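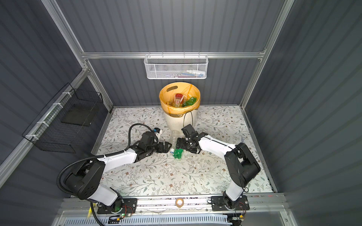
Most budgets for a small robot cell are wrong in the same place. The buyer writes down the price of the arms, adds a little for "accessories", and sends the paper to be signed. In my experience the arms are the easy line, because a supplier gives you one number and the number stays true. The harder lines are the walls, the rails, the floor, the cables and the things the robot must pick up. A bench for sorting trash with two arms, for example, also needs a base rail long enough for both mounting plates, aluminum framing for the walls, a bin with bags, and bottles to put in it. Even a wire mesh basket on the back wall must be bought by somebody, and it must have a place in the budget.

This page explains how I prepare such a budget. I wrote the first version for the Prodine workshop, when we planned our second cell, and I have corrected it since. I don't give prices, as they change too quickly and are different in each country. I give the order of the work.

## Step 1: Write the task in one sentence

Before you ask for any quote, write what the robot will do, in one sentence, with the real objects. "Pick up plastic bottles from a flat surface and put them in a bin" is a good sentence. "Handle waste" is not enough. From the good sentence you can already decide the reach, the opening of the gripper and the weight to lift.

Then write the most difficult object on the next line. A full bottle is heavier than an empty one, and a crushed bottle is harder to grip. If small objects will also be on the floor of the cell, write them too. A gripper that closes well on a bottle may be poor on something thin, and you want to learn it before the order is signed.
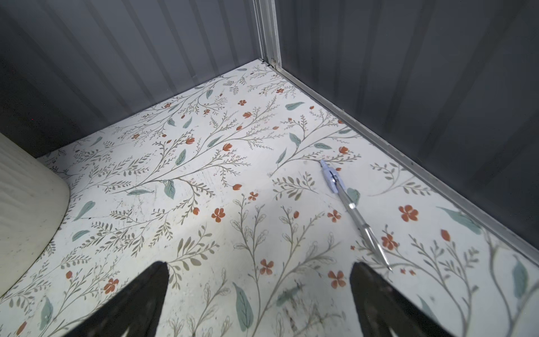

I keep a box of test objects for this purpose and I give it a line in the budget. It is a very cheap line, but if it is missing, people bring objects from home, and after one month you can't compare your results with the old ones. Buy several of each object. They become bent or scratched, and they disappear.

## Step 2: Divide the budget into 4 parts

I use 4 parts, always in the same order:

1. **Motion.** Arms, grippers, controllers, power supplies, and spare fingers for the grippers.
2. **Structure.** Frame, wall panels, base rail, mounting plates, brackets, screws.
3. **Seeing and wiring.** Cameras, lights, cables, conduit, small circuit boards, zip ties.
4. **Consumables.** Floor mats, test objects, bin bags, tape.

Put every item in one part only. When you doubt, ask who will replace the item when it breaks, and put it in the part that this person looks after. At Prodine, Noémie Chan takes care of parts 1 and 3, and I take care of parts 2 and 4. We had some discussion about the camera brackets. They are now in part 3.

## Step 3: Ask for quotes in the right form

Ask at least 3 suppliers for the motion part. For our second cell we asked Plastesus, Skunano and one local dealer. The first answers were impossible to compare: one included the gripper, one included the gripper but no cables, and one included a training day that we did not ask for.

Now I send a table with empty cells, and I ask the supplier to fill it without changing the rows. The rows are:

- arm, price for one and price for 2
- gripper, with the type written
- controller and power supply
- all cables between arm and controller, with lengths
- one set of spare fingers
- shipping and customs
- delivery time in weeks
- time for repair, and who pays the transport

The last row is important. An arm which is away for repair costs you more than the transport. If your task needs both arms, the whole cell stops when one arm is gone. Write this risk in the budget in plain words - the person who signs has the right to know it.

## Step 4: Plan the structure from the floor up

Draw the floor first. Mark the place where each arm is mounted, then mark how far each one can reach. The area where both can reach is your shared area. Objects that both arms must use, such as a bin, should be inside it or very near.

Next, draw the walls. Corrugated panels in an aluminum frame are a good choice for a small cell, and you can move a rail later if you leave the slots free. Order the profiles already cut, if the price is reasonable. We cut our own for the first cell, and we lost 2 days and one long profile.

Choose the floor covering early as well. It is cheap, but if you change it in the middle of a project, the camera pictures before and after will look different, and for some software this matters. Buy 2 pieces of the same pattern and store the second one flat.

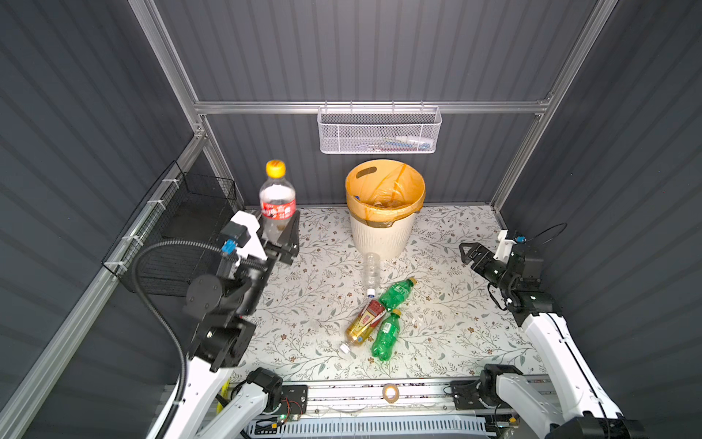

For the base rail, take it longer than you need today. The mounting plates are wide, and there must be space for your hands when you tighten the screws. Check also the height of the walls against the arms in their highest position, with the gripper closed on the tallest object of your list.

## Step 5: Add the time of people

Installation needs hours, and hours are money even when the people are already employed. I write them on a separate sheet, so that they do not hide inside the equipment. Count mounting, wiring, camera adjustment and the first tests. In my sheet the wiring is always longer than the mounting.

If you finance the cell with a loan or a lease (ours went through Desjardins), ask early if the hours can be included. Some contracts accept only items with an invoice.

## Step 6: Fix the date and close the list

Choose a day when the list is closed. After this day, a new wish goes to the list for next year. Our list was closed on 3 November 2019, and the request for a third camera came the morning after. It went to the next list, with the name of the person who asked.

Keep the closed list, the quotes and the final invoices in the same folder. When the last invoice is paid, write the real cost next to each planned cost. For our second cell, part 3 had the biggest difference, mostly cables.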